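A fronteira que cabe numa ponte

Quem chega a Tistby pela estrada velha encontra primeiro o rio, depois a ponte, e só muito depois (se tiver a paciência de subir até a igreja) a cidade propriamente dita. Foi nessa ponte, de 130 metros contados de guarita a guarita, que passei boa parte de novembro, tentando entender como dois países pequenos conseguiram brigar por tanto tempo por causa de uma travessia tão curta, e como, de repente, resolveram conversar.

As conversas, convém dizer, já vinham de longe. A primeira reunião entre as delegações aconteceu num salão emprestado em Cillow, do outro lado da água, e terminou sem comunicado, sem fotografia oficial e, segundo me contaram, sem almoço. Vieram outras. Ao todo foram nove rodadas, quase todas dedicadas ao horário de funcionamento do posto aduaneiro, assunto que parece miúdo para quem lê de longe e que decide a vida de quem mora ali. Com o posto fechado às seis da tarde, a enfermeira que dá plantão na outra margem dorme no hospital, o peixe fica no gelo até o dia seguinte e o namoro, coitado, segue por telefone.

Xuelian Dai chefiou a delegação de Tistby desde o começo. Recebeu-me numa sala com aquecedor barulhento, serviu chá duas vezes sem perguntar se eu queria e falou durante uma tarde inteira, com aquela generosidade das pessoas que passaram anos obrigadas a medir palavras. “Eu sabia o preço da tonelada de beterraba nos dois lados, sabia o nome dos filhos do outro negociador, e ainda assim não conseguíamos concordar sobre a hora de abrir um portão”, lembrou ela, rindo.

O outro negociador era Tâm Bùi, homem de voz baixa e cadernos cheios. Ele prefere dar o crédito ao chamado Memorando Wattimena, um texto de seis páginas que deixou de lado a velha discussão sobre o leito do rio e tratou apenas do que acontece em cima dele: documentos, mercadorias, ambulâncias, ônibus escolares. A questão do leito continua aberta, e Bùi não esconde que talvez continue assim até depois da sua aposentadoria.

O memorando criou um cartão de travessia para os moradores das duas margens. Na primeira leva foram emitidos 1.539, e a fila em frente à prefeitura, ainda de madrugada, virou uma espécie de festa, com café em garrafa térmica e vizinhos que não se viam desde o fechamento. Uma senhora me mostrou o dela guardado dentro de um livro de orações, entre duas folhas de papel de seda, e fez questão de que eu lesse o nome em voz alta.
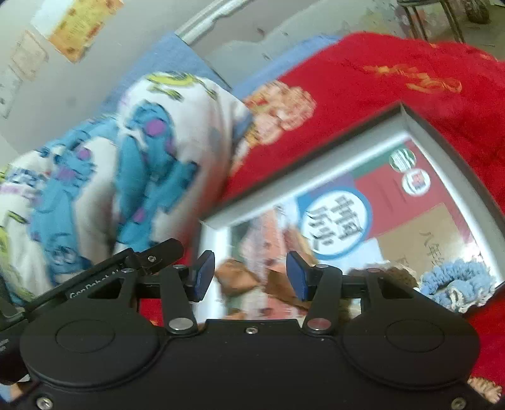 Cobertor vermelho e, à esquerda, tecido branco estampado com criaturas cor de turquesa.

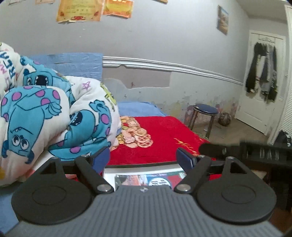
Resta saber o que fará o parlamento de Cillow, onde a oposição pede que o acordo seja votado artigo por artigo. O partido Weltis, que governa por margem estreita, prometeu levar o texto ao plenário antes do inverno apertar, e Dai já reservou o salão para mais uma rodada, caso seja preciso. Bùi, por sua vez, pediu que desta vez houvesse almoço.

Na minha última noite, atravessei a ponte a pé pouco antes das dez. O guarda olhou meu passaporte com calma, comentou o vento e me recomendou uma sopa na primeira rua à direita. Fui, sentei perto da janela e fiquei vendo os faróis passarem devagar de um lado para o outro, até a dona começar a recolher as cadeiras.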